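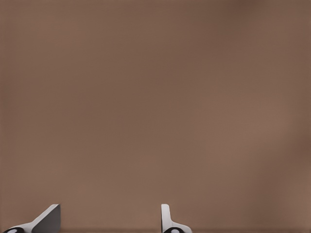
*Slide 1. Wrist view in the sim, gripper open, nothing but brown.*

18/04/2018 — Clastby meetup, speaker notes. Talk is 20ish min, leave time for Refilwe's demo.

**Open on this, say nothing for a few seconds**

- Let them look. Ask the room what the robot should do next.
- Somebody will say "move". Fine. Move where?
- Point at the two white fingers, then all that brown. This is one step of one demo. The learner gets thousands like it.
- Then hello, name, thank Valeriano for the room.

**What we're doing**

- Project is Karier. Teach an arm small jobs by showing it, in simulation first.
- A person drives the arm, we save what the wrist camera sees and what the person's hand did. Picture in, movement out.
- One full run of a job = one demo. Keep that word the same all the way through, last time I said episode, run and take and lost half the room.
- We have 53 demos of the pick job. Threw out one. 52 went into training. (Will come back to the one.)

**How the driving works**

- Hand controller, trigger closes the fingers. Driver watches a screen.
- Drivers were Refilwe, Ramiro and Evaristo. All diferent! Ramiro goes straight down like a lift. Evaristo swings in from the side. Refilwe stops and thinks.
- The stopping is a problem. Learner copies the stopping. First trained version hovered forever. Show clip HERE if the laptop behaves.
- Fix: trim the long pauses before training. Short ones stay in. Emiliano wrote the trimmer, credit him by name.

**Back to slide 1 — the blank view problem**

- Plain colour, no pattern, no marks. Colour drifts a bit, slightly lighter on the right side, darker in the top corner. That's all there is to go on.
- Driver knew where to go because the driver had a second view on screen. Learner only had this one.
- So same picture, different answers. Left in one demo, right in another. Learner splits the difference and goes nowhere useful.
- SLOW DOWN here, it's the main point of the talk
- Say it plain: if the driver can see something the learner can't, you are teaching it to guess.

**What we tried**

1. Took the second view away from the drivers. Everyone hated it. Demos got long and wobbly, Evaristo asked to go home.
2. Gave the learner the second view as well. Much better. Bigger files, slower training, worth it.
3. Fed in the last few steps so it has some memory of where it's been. Helped a bit on its own, more together with no. 2.

- Don't read the list out. Just talk through 2, mention the others.
- If anyone asks about texture on the surface: yes, tried a speckled one. It got good at that speckle. Moved the speckle and it fell over.

**The thrown-out demo**

- Controller dropped out partway and the arm sat still, but the recorder kept going. Saved as a success!
- Found by Ramiro, watching all of them back at double speed with his lunch.
- Lesson is watch your data. Whole set, with your eyes. We'd been staring at loss curves for 2 weeks.
- Maybe a laugh here, maybe not. Carry on either way.

**Things I'd do again / wouldn't**

- Would: write down who drove each demo. Costs nothing, saved us when the styles clashed.
- Would: start every demo from a different arm position. Ours started too close together, you can tell in the results.
- Wouldn't: let people do long sessions. After 5 demos in a row the driving gets sloppy. Swap out.
- Wouldn't: name files by hand. "final_good_2". Enough said.

**Numbers, only if asked**

- Almost 53 minutes of driving after trimming. Sounds tiny, feels enormous with your thumb on the trigger.
- Real arm at Sturside, not hooked up yet. Don't promise a date!! Valeriano will be in the front row.
- The sim colours and lighting are defaults. Haven't tried randomizing them properly, would like to hear from anybody who has.

**Hand over**

- Refilwe drives one live. Ask for somebody from the audience to go after her, pick someone who's never held the controler.
- Record it. Ask them first if we can keep it.
- Gavrilă people want the trimmer code, tell them to catch Emiliano at the break, he's by the coffee.
- Water bottle, HDMI adapter, spare batteries for the controller.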